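과제명: 양팔 조작 작업의 시연 수집 방식 비교: 직접 교시와 원격 조작
수행 환경: Tolline 실습동, 양팔 작업대
문서 상태: 최종본 (중간 발표 의견 반영)

## 1. 개요

본 보고서는 양팔 로봇에 하나의 조작 작업을 가르칠 때 시연을 얻는 두 가지 방법을 비교한다. 첫째는 사람이 로봇 팔을 손으로 잡고 움직이는 직접 교시이고, 둘째는 별도의 조종 장치로 팔을 움직이는 원격 조작이다. 두 방법으로 모은 시연을 같은 기준으로 선별한 뒤 동일한 구조의 모방학습 정책을 학습시키고, 같은 작업대에서 평가하였다.

연구 질문은 다음과 같이 한정하였다.

- 같은 작업에서 두 수집 방식의 시연 궤적은 어떤 점이 다른가.
- 폐기되는 시연의 원인은 수집 방식에 따라 달라지는가.
- 손목 카메라 영상의 품질이 학습된 정책의 실패와 관련되는가.

정책 구조 자체의 성능 향상은 범위에 넣지 않았다. 학습에는 Skonine 라이브러리의 기본 설정을 그대로 사용하였으며, 학습률과 행동 묶음 길이도 변경하지 않았다.

## 2. 작업 정의

작업 대상은 손잡이가 달린 나무 상자와 노란색 큐브이다. 한 에피소드는 아래 순서로 진행된다.

1. 왼팔이 상자 윗면 위로 이동하여 그리퍼 손가락으로 윗면을 누른다.
2. 오른팔이 손잡이를 잡고 당겨 서랍을 연다.
3. 오른팔이 손잡이를 놓고 큐브를 집어 서랍 안에 놓는다.
4. 오른팔이 서랍을 밀어 닫는다.
5. 두 팔이 대기 자세로 복귀한다.

왼팔의 누르기 동작을 넣은 것은 예비 실험에서 상자가 손잡이를 따라 끌려왔기 때문이다. 상자를 작업대에 고정하면 한 팔로도 가능한 작업이지만, 두 팔의 시간적 협응이 필요한 조건을 유지하기 위해 고정하지 않았다.

좌우 표기는 로봇 기준으로 통일한다. 외부 카메라는 로봇을 마주 보는 방향에 있으므로 외부 영상에서는 왼팔이 화면 오른쪽에 나타난다. 초기 라벨링에서 이 표기가 섞여 일부 구간을 다시 라벨링하였다. 이후 라벨 파일에는 "화면 왼쪽", "화면 오른쪽"이라는 표현을 쓰지 않기로 정하였다.

작업면에는 무광 갈색 종이를 깔았다. 종이 가장자리의 주름은 매 회 똑같이 유지할 수 없어 변동 요인으로 남겨 두었다. 상자와 큐브의 시작 위치는 미리 생성한 배치표를 따랐고, 큐브와 상자가 서로 겹치거나 팔이 닿을 수 없는 배치는 표에서 제외하였다.

누르기 단계의 시작 시점은 왼팔 그리퍼가 상자 윗면 바로 위에 도달한 순간으로 정의한다. 이때 큐브는 아직 상자에서 떨어져 종이 위에 놓여 있어야 한다.

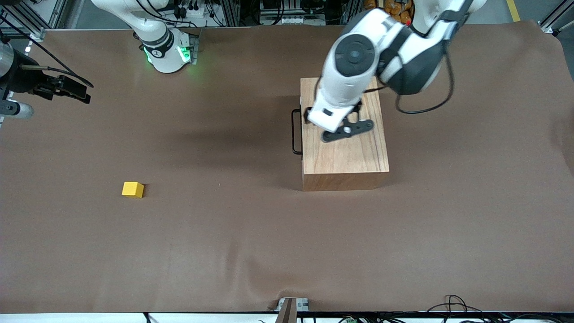 ## 3. 시스템 구성

### 3.1 제어와 기록

원격 조작에는 Narnov 조종 소프트웨어를 사용하였다. 조종 장치의 관절 각도를 읽어 작업 팔의 목표 관절 각도로 보내는 방식이며, 손끝 좌표를 거치지 않는다. 그리퍼는 조종 장치의 손잡이 개폐량에 비례하여 움직인다.

직접 교시에서는 팔을 중력 보상 모드로 두고 조작자가 링크를 잡아 움직였다. 그리퍼 개폐는 발판으로 입력하였다. 두 팔을 동시에 잡아야 하는 구간에서는 한 사람이 왼팔과 오른팔을 각각 한 손으로 다루었다.

관절 상태, 그리퍼 개폐량, 영상은 Man 기록기로 저장하였다. 기록기는 각 자료에 수신 시각을 붙이며, 학습용 파일로 변환할 때 가장 가까운 시각의 자료끼리 묶는다. 영상이 빠진 구간은 보간하지 않고 해당 시연을 폐기 후보로 분류하였다.

### 3.2 카메라

영상은 작업대를 보는 고정 외부 카메라와 손목 카메라에서 얻었다. 외부 영상은 상자, 큐브, 두 팔의 상대적 위치를 파악하는 데 유리하나 손잡이 부근이 팔에 가려지는 경우가 있다. 손목 영상은 손가락과 물체 사이의 간격을 가까이서 담는 대신 물체 전체의 위치를 알기 어렵다. 정책 입력에는 두 종류를 모두 사용하였다.

카메라 노출은 수집을 시작할 때 한 번 정하고 고정하였다. 자동 노출을 쓰면 흰색 팔 외장이 화면에 들어오고 나갈 때 나무 표면의 밝기가 함께 변하는 문제가 있었다. 고정 노출에서는 이 변화가 없어졌으나, 팔이 빠르게 움직일 때의 번짐은 남았다.

## 4. 시연 수집

조작자는 2명이며 두 방식을 모두 수행하였다. 본 수집에 앞서 각 방식으로 연습 시간을 가졌고, 연습 중의 기록은 집계에 넣지 않았다. 순서 효과를 줄이기 위해 조작자별로 시작 방식을 서로 다르게 하였다.

수집한 시연은 총 307회이다. 선별 후 학습에 사용한 시연은 216회이며, 나머지는 아래 기준 가운데 하나 이상에 해당하여 제외하였다.

| 코드 | 폐기 기준 | 판정 방법 |
|---|---|---|
| D1 | 작업 순서 위반 | 외부 영상 확인 |
| D2 | 상자가 초기 위치에서 크게 밀림 | 시작, 종료 영상 비교 |
| D3 | 영상 누락 | 기록기 로그 |
| D4 | 조작자의 손이나 몸이 손목 영상에 들어옴 | 손목 영상 확인 |
| D5 | 그리퍼 개폐 입력의 중복 | 개폐량 그래프 |

D4와 D5는 직접 교시에서 주로 발생하였다. D4는 팔을 잡는 위치를 그리퍼에서 먼 링크로 옮기면 줄었지만, 이 경우 손끝을 미세하게 조정하기가 어려워졌다. D5는 발판을 밟는 힘이 일정하지 않을 때 나타났다. 입력 처리에 최소 유지 시간을 두어 완화하였고, 완전히 제거하지는 못했다.

D2는 원격 조작에서 더 자주 나왔다. 사용한 조종 장치는 접촉력을 조작자에게 전달하지 않으므로 왼팔이 상자를 충분히 누르는지 손으로 느낄 수 없다. 조작자는 상자의 미끄러짐을 눈으로 확인한 뒤에야 누르는 힘을 바꿀 수 있었다.

## 5. 궤적 분석

직접 교시의 궤적은 접근 구간이 짧고 방향 전환이 매끄러웠다. 조작자가 팔을 잡은 채 물체를 가까이서 보기 때문에 멈추어 확인하는 동작이 적었다. 반면 두 팔을 동시에 움직이는 구간에서는 한쪽 팔이 의도하지 않게 흔들리는 경우가 많았다. 특히 오른팔이 손잡이를 당기는 동안 왼팔의 누르는 방향이 기울어졌다.

원격 조작의 궤적에는 접촉 직전의 정지 구간이 반복해서 나타났다. 손잡이를 잡기 전, 큐브를 집기 전, 서랍 안에 큐브를 놓기 전이 대표적이다. 정지 구간을 그대로 학습에 사용하면 정책이 같은 자세에 머무를 수 있다는 우려가 있어, 관절 속도와 그리퍼 개폐량이 모두 임계값 이하인 프레임을 일부 솎아 냈다. 접촉이 시작되기 직전의 프레임은 남겼다.

솎아 내기는 두 방식의 자료에 같은 임계값으로 적용하였다. 직접 교시 자료에서는 제거된 프레임이 적었으므로 이 처리가 두 조건에 미친 영향은 같지 않다. 결과를 해석할 때 고려해야 할 제한점이다.

## 6. 평가

### 6.1 절차

평가는 40회 실시하였고 두 정책에 같은 횟수를 배정하였다. 시작 배치는 학습에 쓰지 않은 배치표에서 가져왔으며, 두 정책은 같은 배치를 한 번씩 수행하였다. 사람이 개입하면 해당 시행은 그 시점에서 종료하였다. 완료 여부와 함께 마지막으로 도달한 단계를 기록하였다.

### 6.2 결과

원격 조작 자료로 학습한 정책은 큐브를 넣는 단계까지 도달한 시행이 더 많았다. 직접 교시 정책은 접근이 빨랐지만 손잡이를 잡은 뒤 왼팔이 상자 윗면에서 미끄러지는 실패가 반복되었다. 서랍을 닫는 단계에 도달한 시행에서는 두 정책의 동작에 뚜렷한 차이가 없었다.

시행 수가 적고 조작자 수도 제한되어 있어 통계적 유의성은 주장하지 않는다. 단계별 실패 양상은 정성적 관찰로 다룬다.

### 6.3 손목 영상과 접근 오차

두 정책에 공통된 실패는 그리퍼가 나무면에 가까워지는 구간에서 발생하였다. 손가락 사이로 나무면이 들어온 뒤에는 화면의 많은 부분을 배경 벽과 가까운 나무판이 차지하며, 상자의 위치를 판단할 단서가 세로 모서리와 윗변 정도로 줄어든다. 나뭇결은 세로 방향으로 이어져 있어 상하 이동을 구분하는 데 큰 도움이 되지 않는다. 손목 영상에서 나무면의 경계가 번지면 좌우 간격의 추정도 불안정해질 수 있다. 검은색 케이블이 오른쪽 손가락 근처에 걸리는 자세에서는 손가락과 케이블의 명암이 비슷하다는 점도 검토 대상에 넣었다.

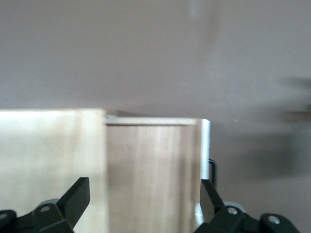
Hildegard Dreßler는 중간 발표 후 보낸 서면 의견에서, 손목 영상만으로 실패 원인을 설명하기에는 근거가 약하며 외부 영상을 가린 조건과 손목 영상을 가린 조건을 따로 비교해야 한다고 지적하였다. 또한 직접 교시에서 조작자가 보는 시야와 정책이 받는 영상이 다르다는 점을 본문에 명시하라고 요청하였다.

첫째 의견에 따라 기존 정책에 입력 영상을 하나씩 가리는 추가 시험을 실시하였다. 손목 영상을 가리면 두 정책 모두 손잡이 파지에서 멈추었고, 외부 영상을 가리면 큐브를 찾는 단계에서 실패하였다. 다만 가린 영상은 학습 중에 나타나지 않은 입력이므로, 이 시험으로 각 영상의 기여도를 정량화할 수는 없다. 영상 조합별로 정책을 다시 학습시키는 실험은 장비 사용 시간이 부족하여 수행하지 못했다.

둘째 의견은 다음과 같이 반영한다. 직접 교시의 조작자는 작업대 옆에서 고개를 움직여 손잡이의 뒤쪽까지 볼 수 있었다. 원격 조작의 조작자도 작업대를 직접 보았으나 조종 장치 앞에서 자세를 바꾸기 어려웠다. 어느 조건에서도 조작자에게 손목 영상을 보여 주지 않았다. 따라서 두 조건의 시연에는 정책이 얻을 수 없는 시각 정보에 기대어 수행한 동작이 포함되어 있을 가능성이 있다.

## 7. 제한점 및 후속 작업

- 직접 교시와 원격 조작의 그리퍼 입력 장치가 서로 다르다. 발판과 비례식 손잡이의 차이가 수집 방식의 차이에 섞여 있다.
- 누르는 힘을 측정하지 않았다. 왼팔의 관절 전류로 추정하는 방법을 시도했으나 자세에 따른 편차가 커서 분석에서 제외하였다.
- 배경과 조명을 바꾼 조건은 시험하지 않았다.
- 폐기 판정은 조작자가 직접 수행하였다. 수집 방식을 모르는 사람이 판정하는 절차가 필요하다.

후속 작업에서는 원격 조작 화면에 손목 영상을 표시하여 조작자와 정책의 시각 정보를 맞춘 조건을 먼저 추가한다. 다음으로 누르기 구간만 직접 교시로 수집하고 나머지는 원격 조작으로 수집하는 혼합 방식을 시험한다. 혼합 방식에서는 전환 순간에 관절 목표값이 불연속해지므로 Narnov의 재동기화 절차를 기록기 시각과 맞추는 작업이 선행되어야 한다.

## 부록 A. 수집 전 점검 순서

1. 두 팔을 대기 자세로 보내고 관절 영점을 확인한다.
2. 종이가 작업면에서 들뜬 곳이 있으면 펴고 다시 고정한다.
3. 배치표의 번호에 맞추어 상자와 큐브를 놓는다.
4. 그리퍼를 끝까지 열고 닫아 개폐량 기록을 확인한다.
5. 손목을 양방향으로 돌려 케이블이 당겨지지 않는지 본다.
6. Man 기록기에서 모든 영상의 수신 상태를 확인한 뒤 에피소드를 시작한다.

점검에서 이상이 발견되면 기록을 시작하지 않는다. 에피소드 도중 발견된 이상은 종료 후 메모란에 적고, 시연의 제외 여부는 선별 단계에서 판정한다.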